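**Small-kitchen waste sorting: bin position, bag storage and counter clearance**
Student project report, Household Systems module
Submitted 12/22/22

## 1. Purpose

The project looked at how waste is handled in small shared kitchens and whether the position of the bin affects how well recyclables are kept out of general refuse. The work was limited to kitchens in rented apartments with one counter run, one sink and no built-in waste cabinet. Three kitchens were used. They are referred to by the street name of the building: Salinas, Grokham and Skoltcombe.

The original proposal also included odor and cleaning frequency. Both were dropped after the first review meeting. Odor could not be measured with the equipment available, and cleaning frequency depended too much on who was home.

## 2. Background

Most guidance on kitchen waste assumes a cabinet with two or more pull-out containers. Rented kitchens in older buildings rarely have one. The bin stands wherever the floor plan leaves a gap, and bags for reuse collect on shelves, hooks and faucet handles. The location is often chosen once, at move-in, and not reviewed.

Two properties of the bin location were considered:

- **Reach distance.** The distance from the main preparation spot to the bin opening, measured along the path of the hand.
- **Opening height.** The height of the bin rim above the floor.

A third property, the presence of a second container within reach, was added during the pilot. It was not in the proposal, but it was impossible to interpret the sorting results without it.

## 3. Method

Each kitchen was visited before and after a change. The first visit recorded the existing arrangement with no advice given to the residents. At the end of that visit one change was made, and the residents were asked to leave it in place until the second visit.

The changes were:

| Kitchen | Change |
|---|---|
| Salinas | Second container placed beside the existing bin |
| Grokham | Bin raised from floor level onto a stool |
| Skoltcombe | Bin moved from the door to the end of the counter |

The contents of the general bin were sorted by hand at each visit into four groups: food waste, paper, rigid plastic and metal, and flexible packaging. Items were weighed on a kitchen scale after loose liquid had been drained. Bottles were weighed with their caps on. Paper towels were counted as general refuse, not as paper, in line with the rules posted in all three buildings.

Counter clearance was recorded as well. This is the length of counter that can be used without moving anything. It was measured with a tape along the front edge, starting at the sink. Where a counter tapered or turned a corner, the measurement stopped at the point where a standard cutting board no longer fit.

The storage containers used in the second round were stacking bins sold under the name Susent. They were chosen on size alone, and any open container with a similar footprint would serve.

## 4. Observations

### 4.1 Reach distance

In all three kitchens the residents dropped waste into the nearest opening during food preparation. This held for rigid plastic and for food scraps. Residents at Salinas said they intended to rinse bottles and take them to the hall container later. At the first visit seven bottles were found in their general bin.

At Skoltcombe the bin stood by the door, and preparation waste was first piled on the counter and carried over in one trip. The pile reduced counter clearance while cooking was in progress. It also mixed the materials before they reached the bin, so sorting had to be done twice or skipped.

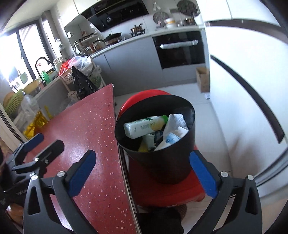 Raising the bin changes two things at once, and the report treats them separately. The first is effort: a rim closer to counter height can be reached from the sink or the worktop without bending. The second is visibility. With the black cylindrical bin up on its round red stool beside the countertop, a white plastic bottle with a green cap is plain to see across the top of the refuse, next to a crumpled paper towel, and can be picked out by hand with little trouble. An item buried lower down is unlikely to be recovered by anyone, so the upper layer is where a correction is still practical. The drawback is stability. A stool has a smaller base than the floor area the bin would otherwise use, and a full bin has a higher center of gravity once raised.

### 4.2 Bag storage

Bags were the least controlled item in the study. Residents kept bags from shopping, bags intended as bin liners and bags already holding something, and the three kinds were not separated. Plastic baskets were in use for general storage at more than one address, but they had usually filled with whatever arrived first. Bags then went on top of or in front of them.

A bag that hangs over the face of a shelf hides what is stored behind it. The residents could name the contents of open shelves with good accuracy and the contents of covered shelves with poor accuracy. This was a side result from informal conversation and was not tested in a controlled way.

### 4.3 Counter clearance

Clearance was lost mainly at the sink end. Bottles, drying items and baskets gathered there in each kitchen. The far end of the counter stayed clearer, particularly where the surface narrowed and offered no stable place for a basket.

This matters for bin location. If the sink end is crowded, preparation moves toward the far end, and a bin placed near the sink is no longer the nearest one to the work. At Skoltcombe the bin was therefore positioned by reference to the preparation spot.

## 5. Results

The share of rigid plastic and metal in the general bin, by weight, was the main measure.

- **Salinas:** 17 percent at the first visit, 2 percent at the second.
- **Grokham:** 17 percent at the first visit, 7 percent at the second.
- **Skoltcombe:** no change between visits.

The second container at Salinas gave the largest reduction. The raised bin at Grokham gave a smaller one, and residents there reported that they sometimes removed an item after noticing it. Moving the bin at Skoltcombe shortened the reach distance and removed the pile on the counter, but did not improve sorting. A single bin in a better place still receives everything.

Counter clearance increased at Skoltcombe and stayed the same at the other two addresses.

## 6. Sources of error

The sample is small. Each kitchen received one change only, so the effect of the change cannot be separated from the habits of the residents. The identical first-visit value at Salinas and Grokham is a coincidence of rounding; the unrounded weights differ.

Residents knew the bin would be sorted at the second visit. Some improvement should be expected from this alone. An unannounced visit was considered and rejected on privacy grounds.

Wet paper towels add weight to the general fraction and lower the calculated share of plastic. Draining removed loose liquid but not absorbed water. A count of items would avoid the problem, but it would treat a bottle and a cap as equal.

Flexible packaging was difficult to classify. Pieces with printed plastic on one side and a paper layer on the other were placed in the flexible group in every case.

## 7. Recommendations

1. Place a second open container within the same reach as the general bin before making any other change.
2. Set the bin position from the preparation spot, after the counter has been observed in normal use.
3. If the bin is raised, use a support with a base at least as wide as the bin, and check that it does not slide when the liner is pulled out.
4. Assign one basket to empty bags only. Fold the bags before storing them, and keep the front of the shelf clear.
5. Empty a raised bin before the contents reach the rim.

## 8. Further work

A second round is planned for February. The Grokham and Skoltcombe kitchens will each receive a second container, and Salinas will have its bin raised. This will show whether height adds anything once a second container is present. The scale will be replaced with one that reads to a single gram, and paper towels will be dried before weighing.

The tape measurements and the weighing sheets are filed with the printed copy of this report. The sheet for the first Salinas visit has a correction in the flexible packaging column, initialed at the time.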